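Larero Palumis Walking Shoe – Women's and Men's

Home > Footwear > Everyday Walking > Palumis

Item no. 1916
In stock in most sizes
Free returns within 15 days of delivery

If you have been in our shop at any time in the last few years, you have probably heard one of us going on about the Palumis. It's the shoe Elspeth Niven wears behind the counter, and the one she takes home with her to walk the dog, and (she will not thank me for saying so) the one she wore to her own daughter's graduation. We've sold it in three versions now, and this new one is the best of the lot. It's a plain, comfortable, good-natured walking shoe for people who spend their days on sidewalks, park paths and hard floors, and it asks very little of you in the way of breaking in.

What's new in this version

Larero left the shape alone, thank goodness. The toe box is still nice and roomy, and the heel still holds you snugly without that hard ridge that so many shoes seem to have. What they changed is the tongue, which used to slide off to one side after a mile or so and drive some of our customers up the wall. Now it's stitched down along both edges, and it stays where you put it. The laces are a little longer too, so those of you with a high instep can finally tie a double knot.

The insole lifts out, and there's enough depth underneath for most orthotics. Bring yours in and try them with the shoe if you can. Shiyu Wan does our fittings in the mornings and she is endlessly patient about it – you could try on every pair in the back room and she'd still be smiling.

Who it's for

We think of the Palumis as a paved-path shoe. The sole is flat and fairly flexible, with a shallow tread that rolls along nicely on asphalt and concrete and doesn't pick up every bit of gravel between the driveway and the front door. If your usual walk is a loop of the park, a trip to the library, or a lap or two of the neighborhood after supper, you'll be very happy in it.
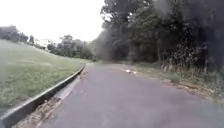 Palumis country: a smooth path heading off toward the trees.

For rocky trails, deep mud or a heavy pack, please look at something sturdier. We love the Tomaszewski boot for that sort of thing, and we would much sooner sell you the right shoe than have you come back with sore ankles. The Palumis will handle a mown field or a dirt path in dry weather just fine, but it was never meant for climbing.

Sizing

The Palumis runs true to length and a touch generous in width. If you are between sizes, most people do well with the smaller one, unless you like thick socks, in which case go up. We stock four widths: narrow, regular, wide and extra wide. The narrow is the hardest one for us to keep on the shelf, so do call ahead before making a long drive.

A small thing worth doing at home: try them on in the evening, when your feet are at their largest, and wear the socks you really walk in. Stand up in them for a few minutes. Walk around on the carpet, go up and down the stairs, and see how your little toes feel. As long as the soles are clean, you can still send them back.

Details

Upper: soft leather with mesh side panels
Lining: brushed fabric, padded at the collar
Insole: removable foam
Sole: rubber, shallow tread
Closure: laces (a spare pair comes in the box)
Weight: 11 ounces per shoe in a women's 8 regular
Widths: narrow, regular, wide, extra wide
Colors: Oatmeal, Slate, Chestnut, Black

Slate is the color that hides dirt best, if that matters to you. Oatmeal is lovely and everybody wants it in spring, but it does show coffee. Ask me how I know!

Looking after them

Knock off any dried dirt, then wipe the leather down with a damp cloth and let the shoes air-dry away from the heater. A little neutral cream every month or so keeps the leather from cracking. Pronmont makes a good one in a small tin, and we keep it by the register. Please don't put them in the washing machine. The uppers come through all right, but the glue in the sole does not care for it one bit.

If you walk every day, it's a kindness to your shoes (and your nose) to own two pairs and switch between them. We know that's just what a shoe shop would say, but they do need a day to dry out inside.

What customers have told us

"I'm on my feet all day in a school kitchen and then I walk home. My third pair. Please don't ever stop carrying these." – Weronika Sikora

"Good shoe, comfortable right away. I'd have liked a brown that was a bit darker. The extra wide is truly extra wide, which was a nice surprise after years of being fibbed to." – Joonas Nurmi

"Bought for my mother, who is hard to please, and she has worn them every day since. The old laces were better, in her opinion. She wanted me to write that down." – Qiuyue Qin

Ordering and returns

Order online or over the phone, or stop in and have a cup of tea while we measure you. Orders placed before noon go out the same day, Monday through Friday. You have 15 days from delivery to send back any pair that hasn't been worn outdoors, and there's a return label tucked in the box under the tissue. Exchanges for another size or width are free both ways, as many times as it takes.

Customers with two different-sized feet: call us before you order. We can't always split a pair, but we do keep a list, and every so often we find two people who match up beautifully.

Page updated 5 December 2018. The Chestnut in men's wide is on back order and should be here in January. Leave your phone number with us and Elspeth will ring you when the boxes come in.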